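ホーム > 日記 > 映画館のはなし

サイト内を検索 キーワードを入力

レイトショー、客が自分入れて数人だった件

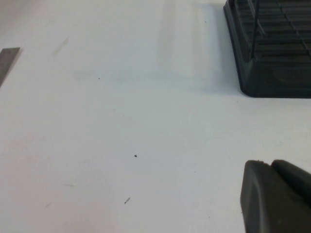

第89号

眠い。けど忘れないうちに書く。

昨夜、「Sedunach」の最終週にすべりこんできた。21時40分の回。仕事終わってから駅まで走って、改札でひっかかって、予告編の途中で着席。ポップコーンは断念。売店もう閉まってた。

で、客席。ガラガラ。たぶん公開から一ヶ月たってないのに、もう一日一回、しかもこの時間だけ。宣伝あんなに打ってたのになあ。電車の中吊りで毎朝見てた気がする。

初週はそこそこ入ってたらしい。友達が初日に行って、「前のほうしか取れなかった」と言ってたから、うちの近所だけの話かもしれないけど。二週目にRollentの続編がきて、大きいスクリーン全部もってかれた。あれは強い。家族連れもくるし、入場者プレゼントもあるし。同じ配給のGranströmが6月に間に合ってたら、また違う並びになってたんだろうか。延期の理由、結局よくわからないまま。

肝心の中身。よかった。よかったんだよ。

監督のSeren Pumphrey、前作の「Rerkeren」は正直、途中で時計見た。霧と沈黙の二時間。今回はちゃんと話が動く。港町の郵便局で働く姉妹がいて、姉のほうが宛先のない手紙をこっそり開けはじめる。それだけといえばそれだけ。でも中盤、妹が階段の下で立ちどまるところ、音が全部消えて、となりの人が息のんだのが聞こえた(となりといっても三つ離れた席)。

ただ長い。あと30分削れた。船の上の会話、二回やる必要あったかな。それと吹替版がないのもきついと思う。うちの母は字幕だと行かない。

興行の数字は追ってるわけじゃないので、えらそうなことは言えない。でもこういう規模の映画って、最初の週末で全部決まっちゃうでしょう。月曜にはもう「こけた」って書かれて、その記事見た人が行くのやめて、翌週ほんとに回数が減る。口コミが広がるころには朝イチか深夜しか残ってない。仕事してたらどっちも無理なんですけど。

値段のこともある。配信で見ればいいや、になるのはわかる。自分も今年、映画館に行った回数は去年よりだいぶ減った。昨夜はレイトの割引と、会員のポイント使って1,000円ですんだ。この値段ならもっと行く。毎週でも行く。定価だとやっぱり迷ってしまって、迷ってるうちに終わってる。それで何本も逃した。

あとパンフ。売り切れ。再入荷の予定なしとのこと。入ってないのにパンフだけ売り切れるってどういうことなんだ。刷った部数がもともと少なかったのかも。お店の人にに聞いたら、初日に来た人がけっこう買っていったと言ってた。持ってる人、表紙だけでも見せてください。

帰りは終電のひとつ前。乗り換えの階段でずっと主題歌が頭のなかで回ってて、家着いてから調べたけどサントラはまだ出てないみたい。エンドロールの二曲目のほう、あれ誰が歌ってるのか知ってる人いたらコメントください。クレジット流れるの速くて読めなかった。

来週はたぶんRollentのほうに行きます。結局行くのか、と言われそうだけど、行きます。前作見なおしてから行きたいけど時間あるかな。通勤中にちょっとづつ見るしかない。感想はまたそのうち。

もう出ないと電車に遅れる。

カテゴリ:映画/レイトショー/ひとりごと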